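Syafiqah Wuisan keeps her buttons in coffee tins, her threads in a drawer and everything else, until January, in what she calls the Pit. The Pit was a cardboard box under the stairs of her house in Nindbridge, and it held the leftovers of 17 years of board games, birthday crafts, broken lamps and half-finished sewing.

"You would put your hand in for a bit of ribbon and come out with a domino," she says. "I loved it, in a way. My children loved it even more. But I couldn't find a thing."

She now runs a sorting morning once a month, and it is a lovely way to spend a few hours. People turn up with a carrier bag of bits and a flask, and they go home with the same bits in some kind of order. I went along with a biscuit tin I had not opened since I moved house, and came away with two keys I had given up on and a great deal of string.

Her method starts with clear trays. She is firm about this, and gets quite excited on the subject.

"Clear, always clear! If I can't see through the side I will forget what's in it by teatime. I had some beautiful painted boxes from Vieira, the little shop by the bridge, and they were hopeless. I keep letters in them now."

The trays go down the middle of the table, and the loose things go out on the wood around them. She doesn't label anything at first. Labels come later, she says, when the piles have told you what they are — and they will surprise you. One of her regulars set out to sort by size and ended up with a tray for things that had belonged to his aunt.

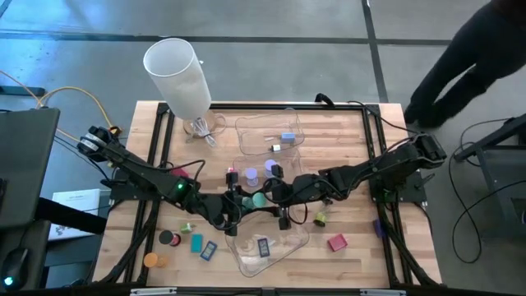 Clear trays down the middle of the table, with small coloured pieces still out on the wood.

Colour is where most people begin, and she is happy to let them. "It's the bit everyone enjoys. You put the pinks by the pinks and you feel clever. Then you find something that's half white and half yellow and you have to make a decision, and that's when people start talking to each other."

I asked what she does with the see-through pieces, the discs and counters that seem to vanish as soon as you put them down. She laughed. "Give them a tray to themselves. On the wood you can spot them, but drop them in a mixed box and they're gone for years."

Bigger things are allowed on the table too, if they need thinking about. Tall ones stand at the far end, where sleeves won't catch them. She has a soft spot for anything frosted, and admits that she has carried home more pale glass from jumble sales than she has shelves for.

The longest sort she has done took 7 evenings and came to 1575 pieces, all from one sideboard. She wrote the total on the back of an envelope and has kept it. "I was so proud. My sister asked what it was for and I said it's for knowing."

And the Pit? The box itself went out with the recycling, though she did keep one tray unsorted, on the shelf by the kettle. Her grandson is allowed to tip it out whenever he visits. Last time he found a whistle in it, so she is thinking of moving it to the shed.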